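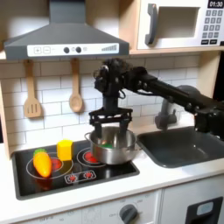
Start with the thing I care about most, which is where examples come from. Every talk on robot learning I went to last year spent its time on the model, and the examples got one slide near the end. I want to flip that today. At Mabula we teach an arm to do kitchen chores by doing the chore ourselves, through the arm, again and again, and saving every run. The kitchen is a toy one and the chores are small. Take a green block and a steel saucepan, with a carrot and a yellow block on the other burner. For a person that's hardly a task at all. For the arm, those fingers have to go down inside the walls of the pan, and the walls are shiny, and the shine changes every time anything near it moves. I love this task!

(Pause. Ask who here has driven an arm by hand. If there are a few, get one of them to say how the first hour went.)

So what is one example? It's a full run from start to finish: what the cameras saw, where the joints were, what the operator told the arm to do, and one plain sentence saying what the task was. Tumaini Lema wrote our first set of sentences and kept them short, and we still use her wording. "Take the green block out of the pot." Then Faraji Minja came along and wrote the same request 8 different ways, and the system got better at following people who don't talk like Tumaini. Cheap trick, big payoff.

Mistakes. Spend real time on this part, people always ask. We used to throw away any run where the operator fumbled. Kimutai Mwakalinga argued for keeping the ones where the operator fumbled and then recovered, and he was right — a system that has only ever seen smooth runs has no idea what to do once it's a little off. Now we keep them and tag them. Runs that end badly go in a separate folder, also tagged. Don't delete anything in the first month. You will want it back.

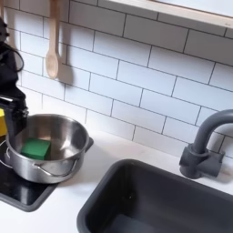
Next, variety. Our early runs all started with things in nearly the same spots, since whoever was driving would tidy up the same way each time. The system learned the spots. Move the pot over by the width of a hand and it reached for where the pot used to be. These days the operator draws a card before each run and sets up whatever the card says: pot on the left burner, pot half off the cooktop, carrot in the way, and so on. It slows you down. Do it anyway.

Camera views get the same treatment. A view that's a bit tilted is fine if it stays put while you record, and more than one angle helps a lot when the gripper hides the block.

(Show the session sheet from Kandstead here if time allows. Skip it if we're past the halfway mark.)

Numbers, quickly. A good session for us is 51 runs. After that the driver gets tired and you can see it in the motion, all little jerks and second tries. We swap drivers well before then, and each driver has a style. Ferenc Hegyi comes straight down on everything. I come in from the side. Keep both.

Last bit before questions: look at your runs. Pick 5 at random at the end of each session and watch them all the way through with the person who drove. We found a loose camera mount that way, and a whole batch with the wrong sentence attached.

Questions. Leave the sheet up on the screen and repeat each one into the mic.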